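The black cube stays

Posted in August, under Home

I said in my last post that the black cube table was going to the curb. It has had a reprieve.

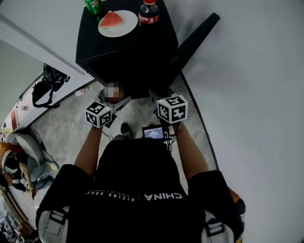 What it's good for

Drinks and a snack, mainly. A round plate with a slice of watermelon fits on top with a bottle of Coke and a bottle of 7 Up, and that is as much as I ever want within reach. I bought it secondhand from Sunita Obi for 19 dollars when she moved out of Whitlock, and for the first 3 months it only held mail.

The top wipes clean — watermelon juice is sticky, so this matters in summer. Crumbs show up on black more than I expected. I keep a cloth in the kitchen for it.

What I'd still change

The long black board leaning on its side needs a home. Rafferty wants it for a shelf and has wanted it since spring. The backpack already hangs on the wall, so the floor is easier to sweep than it used to be.

I looked at a bigger table from Gruvska and decided against it. More surface would mean more mail. Next I have to sort out the hall closet, and I'm not looking forward to it.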